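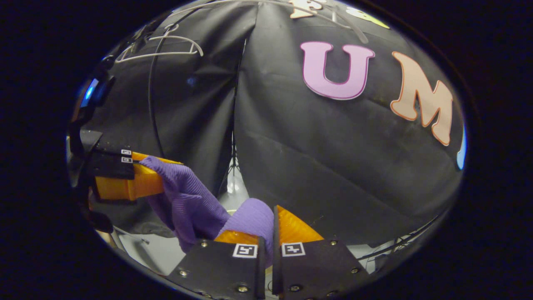 Letters on the black backdrop

Minutes of the Zedwood Plant Knowledge Group
20 January 2022, reading room, Brirkport Library

The meeting opened with 16 members present. The minutes of the last meeting were accepted with one correction: the bark samples came from Skostwood and not from the Belay valley.

1. Plant name list
The list of local plant names has now 1069 entries. Of these, 186 have no source written beside them. It was discussed if such entries should be removed. The meeting decided to keep them, but to print them in a separate part until a source is found. Names which are only a different spelling of the same word will be put together under the older spelling.

2. Pressed plants from Skostwood
The museum store in Skostwood has agreed to lend 32 pressed sheets, mostly rushes and nettles used for cord. The loan is for six weeks. The sheets must stay flat and may not be copied on the feed scanner. One member asked if the paper labels can be photographed – the secretary will ask the store in writing.

3. Booklet on fiber and dye plants
The second draft was read. The chapter on nettle cord is good, but the part about retting is too short and does not say how long the stems stay in water. The dye chapter mixes two kinds of bedstraw and must be checked again. It was agreed to leave out all medicine uses from this booklet. A proposal to add recipes was voted on and did not pass.

4. Walk in the Belay valley
The winter walk will be held in February, if the lower path is open. The subject is trees without leaves: buds, bark and old names. Members are asked to bring their own hand lens. No digging of roots, also not on the private side of the stream.

5. Other matters
The two borrowed books on basket willow are still missing from the shelf. The key to the cabinet is now kept at the front desk.

Actions
Secretary: letter to Skostwood about the labels.
Editors: new text on retting, check of bedstraw names.
Walk leader: ask about the lower path.

The next meeting will be in the same room, after the walk.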